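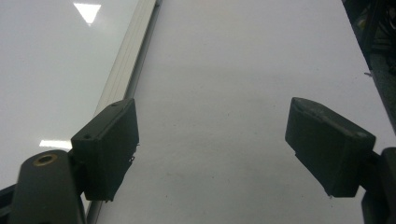
Tornley Wheeled Travel Duffel, Mid Size

The Tornley is a soft-sided bag with wheels, made for trips where part of the day is spent in an airport or train station and part of it on streets that were not built for luggage. It rolls when the ground is smooth. When it isn't, the shoulder straps come out of the back pocket and you carry it.

We sell it in one size. People who need more room than this usually do better with two smaller bags, and people who need less should look at the Clatano daypack, listed further down this page.

What the bag is like

The body is a woven polyester with a coating on the inside. It keeps off light rain and the wet floor of a bus luggage bay. It is not waterproof, and if you are going on an open boat you should line it with a dry bag. The base is a heavier cloth than the sides, and it wraps up onto the lower part of the front panel where bags tend to rub against curbs and steps.

The main zipper runs around three sides of the top, so the whole lid folds back and you can see everything you packed. This matters more than it sounds if you are changing hotels every other night. The zipper has two pullers that meet wherever you like and can be locked together. No lock is supplied.

Inside there is one large space with two compression straps and a mesh pocket on the underside of the lid. There are no built-in dividers. An earlier version of the bag had a zip-in divider, and most customers who wrote to us said they had taken it out and left it at home.

On the outside you get a flat pocket on the front for tickets and papers, a smaller pocket on one end lined with soft fabric, and the strap pocket on the back. The end pocket fits a rain jacket or a pair of sandals. It does not fit walking boots.

Handle and wheels

The pull handle has two stops. The lower one suits shorter travelers and also works well on ramps, where a long handle tends to lift the front of the bag too high. The handle is aluminum and locks down flat under a zipped cover, which keeps it from catching on conveyor belts.

There are two wheels, set wide. We did not use four, as small swivel wheels are poor on cobblestones and gravel and they break more often. The wheels are held on with a hex bolt and can be changed at home with the key that comes in the box. Spare wheels are sold in pairs. Keep the key somewhere you will find it again, or buy one at any hardware store.

A few words about rolling it on old streets. Any bag of this kind will be noisy on stone. It will also wear its wheels faster than it would on an airport floor, and grit can work its way in next to the bearing. If a wheel starts to squeak, take it off, wipe out the grit with a dry cloth and put it back. Do not use cooking oil or spray oil on it. Both of them hold dust.

Carrying it

The shoulder straps are padded but simple. They are meant for stairs, ferries, sandy paths and the walk from the bus stop to the guesthouse. They are not meant for a full day's hike, and there is no hip belt. Clip the top ends first, then the lower ones, and pull the lower ends until the bag sits close to your back. If it hangs low, the wheels will touch your legs when you climb.

There are grab handles at both ends and one on the long side. The side handle is the one to use when lifting the bag into a car or onto an overhead rack in a train. We have sewn it through to the frame sheet instead of only to the fabric.

Packing advice

Put heavy things at the wheel end. A pair of shoes, a toilet kit and a guidebook will do it. If the weight is at the handle end the bag feels much heavier to pull and tips over when you let go.

Roll clothes or fold them, whichever you prefer. The bag is deep enough for packing cubes stacked in two layers. If you use cubes, leave the compression straps loose until the lid is half closed, then tighten them, then finish the zipper. Tightening first bends the cubes and leaves a gap along the edge that you can't use.

The front pocket should hold flat things only. A full water bottle in there will press against the main zipper and make it hard to close. It is also the pocket that anyone standing behind you can reach, so passports and cards belong somewhere else.

When the bag is empty it folds to half its length and fastens with a strap. The handle stays rigid, so it will not go down any smaller than that. It fits under most beds.

Flying with it

Filled, the bag is larger than most airlines accept in the cabin. Plan on checking it. Lightly packed and strapped down, it has been allowed on board some smaller carriers, but that is up to the staff at the gate and we can't tell you how it will go on your flight. Check the rules on your own ticket before you leave home, and check them again for the return flight if it is with a different airline.

Before you hand it over, put the handle down, close the cover over it and tuck the shoulder straps into their pocket. Loose straps are the most common cause of damage we see.

Put a card with your name and phone number inside the lid as well as on the outside tag. Outside tags come off.

Colors

Charcoal, olive and brick red. The red is easier to find on a crowded baggage belt. The olive shows dust less than the other two – something to consider if you are going to be in the back of trucks or on dirt roads.

In the box

The bag, two shoulder straps, one hex key, one luggage tag and a folded sheet with washing and wheel instructions. The straps are packed inside the back pocket, not loose in the box. We get several messages a month from customers who think they are missing.

Cleaning

Empty it and shake it out. Brush off dry mud before you add any water. Wipe the fabric with lukewarm water and a little mild soap, rinse with a clean cloth, and let it dry open and out of direct sun. Do not machine wash it and do not put it in a dryer. The coating will peel.

Salt water should be rinsed off the zippers as soon as you can manage it. A hotel shower is fine for this.

If the bag has been on the floor in a place with bedbugs, seal it in a large plastic bag when you get home and keep it away from bedrooms until you have gone over the seams and dealt with it properly.

Goes with

Clatano daypack. A light pack for walking around town, with a zipped top and a side sleeve for a water bottle. It folds into its own inner pocket and lies flat in the bottom of the Tornley. Charcoal only.

Athumani packing cubes. Set of 3 in different sizes, with mesh tops. The large one fits across the width of the Tornley, the other two side by side.

Trollari spare wheel pair. Fits all versions of the Tornley. Bolts included. No key included.

Rain cover. Out of stock. The next delivery is expected in June.

Price and delivery

The Tornley costs $49, plus shipping. Shipping is worked out at checkout from your address. Orders are packed at our own warehouse and you will get an email with a tracking number when yours leaves the building. We can't hold an order for a later date, so if you are about to go away, wait and order when you are back, or have it sent to someone who will be home.

We do not ship to hotels. Too many parcels have been refused at the front desk or put in a storeroom after the guest had moved on.

Returns and repairs

An unused bag can be returned with its tags on. Please fold it the way it came, with the handle down, and use the original box if you still have it. A bag that has been on a trip can't be returned as unused, even a short one.

If a seam, zipper or handle fails in normal use, write to us with your order number and a short account of the fault. Repairs are usually possible and are quicker than a replacement. Scuffs, stains and worn wheels are not covered. Damage caused by an airline should be reported to the airline before you leave the airport, as most of them will not accept a claim later without a report.

We can also fit a new zipper puller or a new handle cover for the cost of the part and the return shipping. Ask before you send the bag in.

Page last updated 18 May 2021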